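Search this site Search

Teaching by Showing, handout 4: gathering examples
Notes by Ourania Kourkoulas

Now the fun part! A learning system can only copy what we show it, so this week we make the showing. The task is toy bricks on a white table, picked up and sorted by colour.

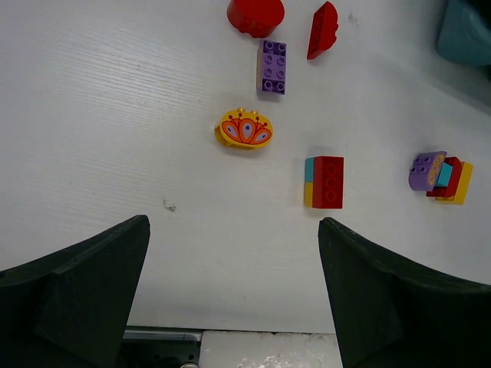
Each group records 200 examples. Start every one from a different layout, and please keep the clumsy ones too (a wobbly grasp you recover from is gold). Erkine saves each run when you let go of the handle. 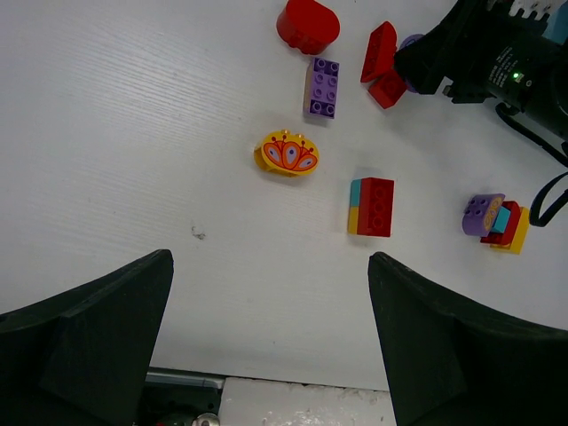

Fig. 2. Wrist view, with single bricks and joined stacks on the table.

Joined stacks are harder, so make 95 of your runs about those. Vary your approach angle!
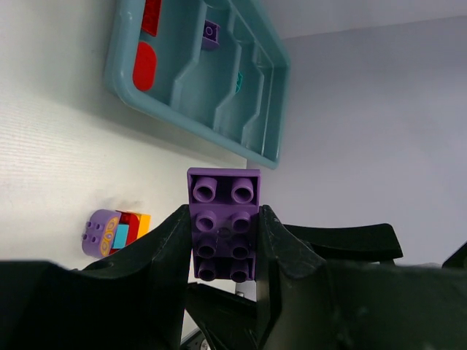
Fig. 3. Purple brick held upright by its sides, studs facing the camera.

Label each run before you start the next. Eirini Stamatopoulos has the February set, 1,507 runs, if you'd like to compare.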